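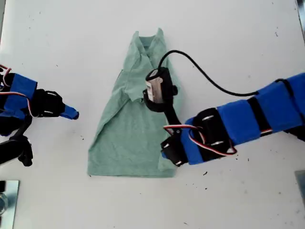 Does a letter of authenticity on a team shirt mean anything if the auction house wrote it? I've been collecting cards most of my life and I'm used to a slab with a grade on it, so shirts are new to me. Lot 122 in the Birnevari spring sale is listed as a match-worn Ponbridge shirt, and it comes with a letter from Grevex, who as far as I can tell share an office and a phone number with Birnevari. The listing has one photo of it folded up. A folded shirt on a white table, like the pale green one shown here, gives you a collar, a hem and some creases, and I don't see how anyone bids real money on that. The estimate is up to $2,000. The last one they sold made $1,676, which they mention three times. Am I being too suspicious, or is the letter just part of the sales pitch?

Asked by Nattawut Meesuk

3 answers

Kanyarat Ruangrit

You're not being too suspicious. Read what the letter says and then read what it leaves out. Most in-house letters I've seen say something like "consistent with match use" and that's it. Consistent with match use also covers a shirt somebody wore to mow the lawn.

What you want is a photo match. That means a dated picture of the player in that exact shirt, where you can line up things that differ from one shirt to the next: how a number was sewn on, a repair, a pulled thread, where a stripe hits a seam. Loose stitching on its own proves little. Grass stains prove even less, as anyone with a lawn can make one.
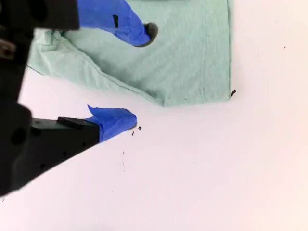

Pale green cloth on a white surface, with blue tape on the gripper's fingers.

Write to Birnevari and ask for the following before the bidding opens:

Front and back, opened out flat, in daylight
Inside of the collar and the wash tag, both sides
The numbers from the inside, close enough to see the stitches
The full letter, not the cropped top half
Who consigned it before this sale, even if it's just "former club employee"

If they answer everything, you still don't know it's real, but you know they aren't hiding the tag. If they tell you the letter speaks for itself, keep your money. I asked them for tag photos on a different lot in May and got a very polite reply with no photos in it.

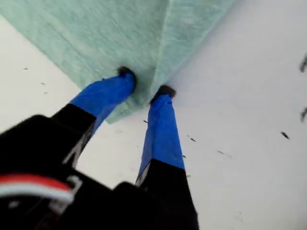 One more thing on price. The $1,676 sale tells you what one person paid on one night. Find out if that included the buyer's premium. Birnevari quote it both ways depending on which number looks better, so I'd want to see the invoice terms before I used it for anything.

Samran Kaewsai

I bought from them and it was fine. Fast shipping, nice box. I think people on here worry too much, the letter has a hologram on it so they can't just print another one.

Jomar Abella

A hologram tells you the letter is the letter. It doesn't tell you a thing about the shirt. You can buy those stickers by the roll.

Mostly agree with Kanyarat, though I'd go further on the letter. Ask whether Grevex will refund you if an outside examiner turns the shirt down, and get the answer in writing with a time limit. I had a Thepsuriya training top come back as a store-bought replica – right color, wrong tag for the year – and the refund window had closed before the second opinion even reached me. It took six emails to get a partial credit toward "a future purchase," and I haven't made one.
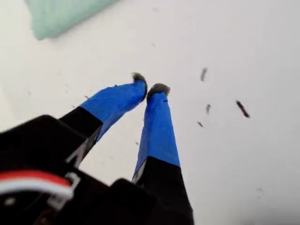

Blue tape on both fingers, a dark gray pad at the end of each.

Also, don't treat this like cards. With a slab you can look up the number and see how many others got the same grade. There's no count like that for shirts. "Match-worn" and "match-issued" get mixed up all the time, and I don't think it's always by accident. Issued means it was made for the player and may have sat in a bag all afternoon. If the listing title says worn and the letter says issued, go by the letter and bid accordingly, or skip it. I'd skip it.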